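Looking after the chapel kitchen and vestry

Wipe brass candlesticks with a dry cloth after each service. Scrape wax off with a plastic card, never a knife.

Store hymn books upright, 20 to a shelf. The 1990 edition has a weak spine, so lift it from underneath.

Keep palm crosses flat in a paper envelope until they are needed.

Wash communion glasses by hand and leave them on a clean tea towel. Don't stack them.

Altar linen should be rinsed in cold water first, then washed at 50 degrees and ironed damp.

Nazar Hrynyshyn, Bretby

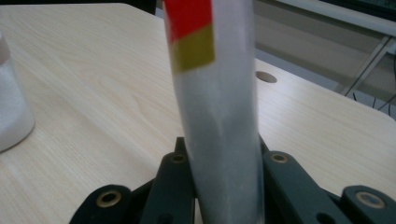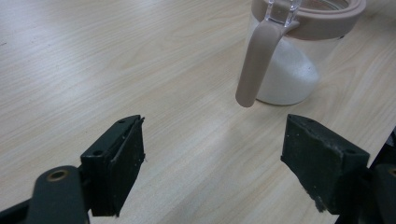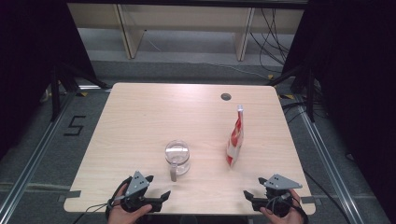
Last picture: glass mug and striped snack bag on the table.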